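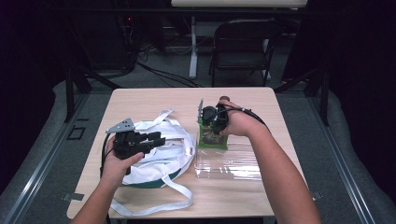
What makes a used packing tray hard to put back in order?
Mostly the straps. Loose straps catch on one another and on whatever is stored beside them, and the small boxes cannot be returned to their places until the straps have been dealt with.

Sorting and Repacking of Mixed Small Items at Table Height
Student project report, Lernau course in Storage and Handling
By Zeyu Xue
07/07/2018
2 comments | 351 shares

1. Purpose

The project examined how a mixed set of small items should be tidied on a square table when soft and rigid things arrive together. The set used for the work consisted of a harness of flat white straps, small printed boxes and clear plastic containers with ridged walls. The question was put to the course by the Raltby store, where returned sets are sorted by hand before they go back on the shelf.

2. Working area

All sorting was carried out on one table with a light wood-grain top, placed on gray carpet. The table was kept small on purpose. On a larger surface, students spread the straps out to their full length and then had no clear place for the boxes. The left half was assigned to the straps and the right half to the boxes and their container.

3. Procedure

The harness is placed on the left in whatever condition it is received. A clear container is set on the right, flat on the table, with its open side up. Boxes are stood upright next to the container before any of them is put inside, with the printed face toward the person sorting. The loose ends of the harness are then found and drawn out, and the straps are folded back and forth in lengths no longer than the container. The folded bundle is stored separately from the boxes.

Two orders of work were compared. In the Punberg order, the boxes are packed first and the harness is folded afterward. In the Hailu order, the harness is folded first.

4. Results

Sorting took place during June. A total of 2835 items were handled, of which 1887 were small boxes. The Punberg order was faster when the harness arrived in a compact pile. When long straps trailed across the middle of the table, the Hailu order gave better results, as boxes stood on the right half were otherwise knocked over by a strap being pulled from underneath.

Clear containers were preferred by all students who took part. A missing box could be noticed without lifting anything out. The ridged walls did make small print difficult to read from the side, and labels should therefore be placed on the upper rim.

5. Limitations

Only one type of harness was used. Heavier straps may not hold a fold in the same way. Sorting times were noted by the students themselves and were rounded to the nearest minute.

6. Recommendations

The store should adopt the Hailu order for any set in which a strap crosses the center of the table, and leave the choice to the person sorting in all other cases. A short band should be supplied with each harness to hold the folded bundle. The written instructions at Raltby should be revised to show the division of the table into two halves.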